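Open Day Safety Walk – Robot Demo Cell, Findbridge workshop
Filled in by: Nouhaila Fawzy. November, walk started 8:40 am, doors at 10

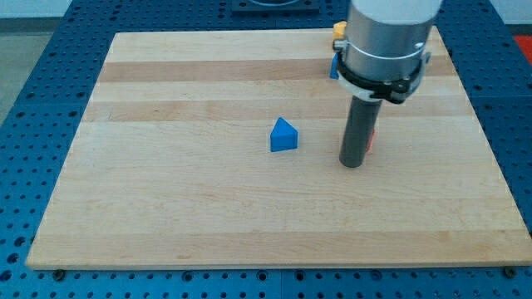 Did the cell first, then walkway, then the rest. Comments are short, I had to be back at the front desk. Anything marked FIX has to be closed before doors. WATCH means keep an eye on it all day.

1. DEMO CELL

1.1 Board held down to table – OK
Bolts checked by hand at the front edge. Recheck at lunch.

1.2 Table plates level, no raised seams – OK
Ran my hand over them.

1.3 Loose blocks inside reach of arm only – OK
Small ones. Spares go in the drawer, not on the table. Kids will pocket them, they did last year at Prurden.

1.4 Tool fastened, collar tight – OK
Hajji tech checked it with me. No play when I pushed on the rod sideways.

1.5 Speed limit set for demo mode – OK
Locked in the controller. Please don't unlock it to show off.

1.6 Pinch points labeled – FIX
Label on the elbow joint is peeling. New ones in the Nikance box under the bench.
Closed 9:25.

1.7 Emergency stop, operator side – OK
Pressed it twice while arm was moving. Stopped both times.

1.8 Emergency stop, visitor side – FIX
Works, but somebody hung a coat over it. Coat moved. Sign needed, "keep clear".
Closed 9:10, sign is handwritten, will do.

1.9 Restart needs reset by operator – OK
Does not start again on its own when the stop is pulled out.

2. BARRIERS AND WALKWAY

2.1 Rope line in place all round – FIX
Gap at the back by the tool cabinet, wide enough for a child. One more post please.
Closed 9:30.

2.2 Walkway clear, full width – WATCH
Clear now. Strollers are going to be the problem. Send them to the coat room.

2.3 Cables taped or covered – FIX
Extension cord to the display screen was loose across the walkway. Taped. I would still like a proper cable cover for next time, asked for this in spring allready.
Closed 9:35.

2.4 Floor dry – OK
Check again if it rains, the mat at the door slides.

2.5 Group size – WATCH
Max 16 at the rope at once. Findbridge expects 654 through the day going by sign-ups, so don't let groups hang around after the demo. Next group waits in the hall.

3. PEOPLE

3.1 Operator at controls whenever arm is powered – OK
Two trained, they swap every hour. If both are away the arm is off. Off, not paused.

3.2 No visitor reaches in – WATCH
Not even "just to put the block back". Operator stops the arm and does it.

3.3 Hair, scarves, lanyards – WATCH
Staff lanyards off inside the rope. I had mine on, took it off.

3.4 First aid person known to all – OK
Name and number on the whiteboard by the door. Kit is full exept burn gel, not needed here but reorder.

4. FIRE AND EXITS

4.1 Both exits open from inside – OK

4.2 Extinguisher in date and reachable – OK
Next to the control bench. Was behind a stack of chairs, chairs moved before I wrote this up.

4.3 Power strip load – OK
Limit on the strip is 3,000 watts. Screen and laptops are nowhere near. No coffee maker on this strip!! The arm has its own circuit.

4.4 Lighting – OK
One tube flickers over the hall. Not a stopper.

LEFT OPEN
– Cable cover (2.3), order before the next open day
– Burn gel
– Flickering tube
– Printed stop sign for visitor side, a real one
– Visitor leaflets: 2,000 arrived, boxes are in the corridor, keep them away from the exit door

RECHECKS
12:15 – bolts, collar, tape, both stops. All fine. Tape lifting at one corner, pressed down again.
3:00 pm – same list. Rope post knocked over once, put back.

Cell OK to run. Power off and key out at 5, key goes to me.

N. Fawzy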